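Module 217: Interior Surveying and Room Records
Handout 2. Fixed and loose contents

A room record separates the shell (floor, walls, ceiling, glazing) from the contents. Begin at the ceiling, where lighting strips and beams give a regular grid for locating everything beneath. Enter lockers, rails and screens under loose contents unless they are fixed to the shell.

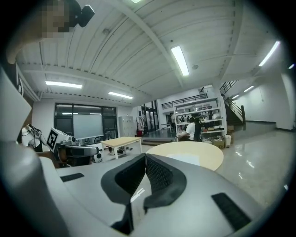 Should a glass partition be entered as shell or as contents?
Enter it as shell if it is fixed at floor or ceiling. A partition on feet or castors is contents.

Plot tables next. A round table needs a centre point and a diameter, the centre being measured from two walls. Keep the survey booklet open on the table while you work.

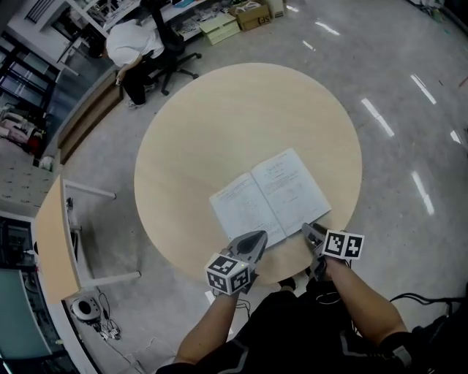
Notes prepared by Rozália Bednárik
Revised September

Castored chairs are listed but not plotted. Low cabinets along a wall are plotted by their front corners.
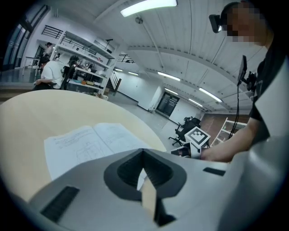

Sketches are made before any dimension is taken. Use pencil, and draw each item as a plain box first. The open booklet on the round table has a boxy drawing of this sort on its left page, with handwritten lines in the same booklet. Ink is added at the drawing stage, at 3 line weights.

Hand in the booklet with the plan.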